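Stivgate Opens Hand-Teaching Bench in Traststead

11 Jun 2019

Stivgate, a small automation shop in Traststead, has opened a bench where people teach robot grippers by doing the job themselves. A person holds a gripper tool in one hand, picks things up with it and puts them down again, and a camera on the tool records each try. The recordings are then used to train an arm to do the same job.

The company has made sorting and packing equipment for local firms for 9 years. Until now, every new job meant a technician typing in positions one by one or steering the arm with a hand controller from across the room. Stivgate says both methods will stay in use, but that new work will start at the bench whenever the parts are small enough to lift with one hand.

The first customer is Mujić, a repair business that takes in hand tools and small appliances. It wants an arm that can pick up tools left on a work surface and return them to their places. The tools come in many shapes, and they are rarely left in the same spot twice, so a fixed list of positions was of little use.

The hand-held tool has two fingers with thick pads that close toward each other. It is meant to match the gripper on the arm, so that a grasp shown by hand can be repeated by the machine. The person doing the teaching is asked to look at what the fingers can reach, and to leave alone any grasp that would need a turn of the wrist the arm cannot make.
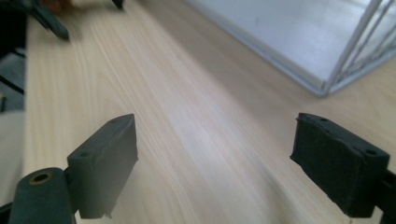 Each session lasts no more than 2 hours. Stivgate tried longer ones in November and found that people sped up toward the end and began to close the fingers before they were lined up. Those tries had to be sorted out of the set afterward, and the sorting took more time than the extra recording had saved.

A set for one task is 105 tries. The person moves the items between tries and changes the angle of approach, coming in from the left, from the right and from straight above. Missed grasps are kept if the person recovers and finishes the task. A try that is stopped halfway is thrown out.

The work is paid by the hour, with no bonus for the number of tries. The company said it had considered paying by the try and decided against it after the November sessions.

Remote control is still used for the second stage. Once an arm has been trained on the bench recordings, an operator watches it work and takes over with the hand controller when it goes wrong. The correction is saved and added to the set. Stivgate calls this the patch round and plans two of them for each task before an arm is sent out.

The software that lines up the recordings is called Fuvau and was written in the shop. It works out where the tool was at each moment and drops any stretch where the position is lost. Fast swings are the usual trouble – operators are told to move at the speed they would use to set down a full cup. Plain surfaces can be a problem too, and the company suggests leaving some everyday objects near the edge of the work area so the software has something to follow.

Glare has been a smaller problem. Light from overhead lamps can leave a bright patch on a table, and in early sets the trained arm hesitated near such patches. Stivgate now records part of every set with the lamps moved, and part with the blinds open.

Pads are another running cost. They rub against tools and tabletops all day, and their edges get rough. The shop changes them when the grip starts to slip, and it keeps some worn pairs in use for recording on purpose. An arm in a customer's building will not always have fresh pads, the company said, and the training should cover that.

Mujić expects to take its first arm once both patch rounds are finished. It will work on a single bench to begin with, on the early shift, and staff will be able to stop it and take over by remote control from a desk in the same room. The repair business has asked for a second task to be recorded after that, in which small parts are picked out of a tray and passed to the person at the bench.

Stivgate has 5 people trained to use the hand-held tool and is looking for more. No background in robotics is needed. Applicants are given a short trial at the bench and are shown their own recordings afterward, with the lost stretches marked. Those who are taken on spend their first week on practice sets that are not used for training.

Local firms that want a task looked at can bring sample parts to the shop in Traststead. The first assessment is free. Parts too heavy to lift with one hand, and anything with a sharp edge that is not covered, will be turned away at the door.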